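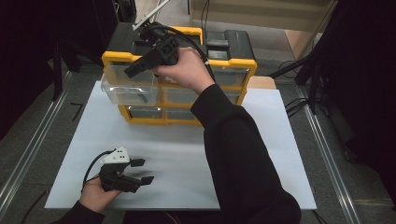
Why build a matched pair before you know that one of them is any good, asked the first comment on our proposal, and it went on to say that a drawer cabinet is a poor test because a person can make almost any tool open a drawer. We left the comment in our project folder all term. We now think the second half of it was right.

Bultik: a pair of hand-held grippers for recording drawer tasks
Project report, 30 November 2023

1. What we set out to do

The plan was to build two hand-held grippers at the Lekosholm shared workshop, use them to open and close small drawers, and save the recordings for a robot arm to learn from later. The arm part belongs to next term's group. Our part was the hardware and a first set of recordings. The Gillwood kit guide promises that "anyone can teach a robot in an afternoon." We started in August and had our first usable recording in the seventh week.

2. The build

The finger pads are plain black blocks with flat inner faces. We argued for a while about curved ones, but flat pads were quicker to make and we could swap them with a screwdriver. Brass inserts hold the threads near the top of each finger arm. Our early version had screws going straight into the plastic, and the holes stripped after a few changes.

The white triangular plate on top gave us more trouble than the fingers did. It has to sit the same way every time the gripper is taken apart, and ours didn't until we redrew the holes. Cables are still the weak spot. They pull on the wrist when you reach across the cabinet, and after a long session 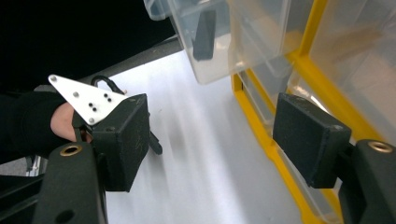
you start moving in ways that suit the cable. We suspect this shows up in the recordings. We have no good way to measure it, and we didn't want to pretend we did.

3. Results

We kept 172 recordings out of 1,120 attempts. Most of the rejected ones had a bad start or stop, or lost the position track partway through. The kept set looks clean, but we picked it ourselves, and we were the same people holding the grippers. A set like that says a lot about our patience and not much about whether a machine could repeat the task.

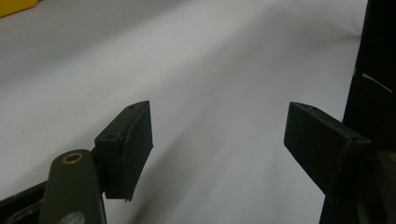 Figure 3. Finger pads open over the white work surface.

4. What we would tell the next group

Build one gripper first. Route the cable before you print the final body. Have a person from outside the group decide which recordings to keep, using rules written down ahead of time. We also tried the Jireš clip for the cable, and it let go seven times in one session — we would not buy it again.

The drawings and the full list of rejected attempts are in the Bultik folder at Lekosholm.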